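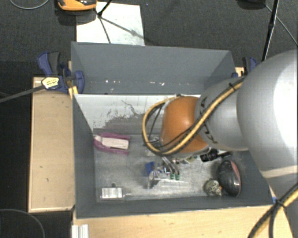 Teaching by demonstration (robotics)

Teaching by demonstration is a way of setting up a robot in which a person carries out a task through the robot and the machine's motion is recorded. The recording is then played back or used to train a control program. It is also called programming by demonstration or, where a learned program is the result, imitation learning. The person giving the demonstration is usually called the operator or teacher.

Methods

Hand guiding

In hand guiding, also known as kinesthetic teaching, the operator takes hold of the arm and moves it through the task. The motors are set so that they carry the weight of the arm but give way when pushed. Joint angles are stored many times per second. Hand guiding needs little extra equipment and the operator can feel contact directly. Its main drawbacks are that large arms are tiring to move, that two arms are hard to guide at once, and that the operator's hands and body may block the cameras.

Remote control

In remote control, or teleoperation, the operator moves a separate device and the robot follows. Common devices are hand-held controllers, six-axis mice and leader arms, which are smaller or matching copies of the robot's own arm. The operator may stand next to the robot or work from a camera view in another room. Because the operator stays out of the work area, the recorded camera images look much like those the robot will have when it works alone. Delay between the operator's motion and the robot's response makes fine work slower, and many simple devices give no sense of touch.

Typical tasks

Early uses were mostly in painting and welding, where one path is repeated on every part. Later work has turned to tasks that change from one attempt to the next, such as folding cloth, plugging in connectors and picking mixed objects out of a bin.

Bin picking is widely used for demonstrations. The objects may be small, shiny or tangled, and they often rest against each other or against a wall. The operator has to choose an object, bring the arm down without striking the rim, and keep cables on the arm from catching. The bin is often clamped down so that it does not shift when touched.

Recording

A single demonstration is called an episode. It normally holds joint positions, gripper commands and one or more camera streams, all with matching time stamps. Episodes are marked as successful or failed, and the failed ones may be kept for training recovery motions.

The number needed depends on the task. In the Laltetent project, led by Sheena Semple, 7 operators recorded more than 900 episodes of bin picking by leader arm. Of these, 800 were used for training. Maximiliano Goicoechea, who ran the recording sessions, reported that operators differed most in how they approached objects lying close to the bin walls.

Limitations

A robot taught in this way tends to copy the operator's habits, including pauses and needless corrections. Small errors can also add up during playback and carry the arm into positions that were never demonstrated. One remedy is to let the operator take over partway through a run and add the correction to the data.

Software

Grestomum: recording and playback for hand-guided arms
Stindard: file format for episodes with several cameras
Ķēniņš: leader-arm control with force feedback

See also

Bin picking
Force control
Teach pendant
Teleoperation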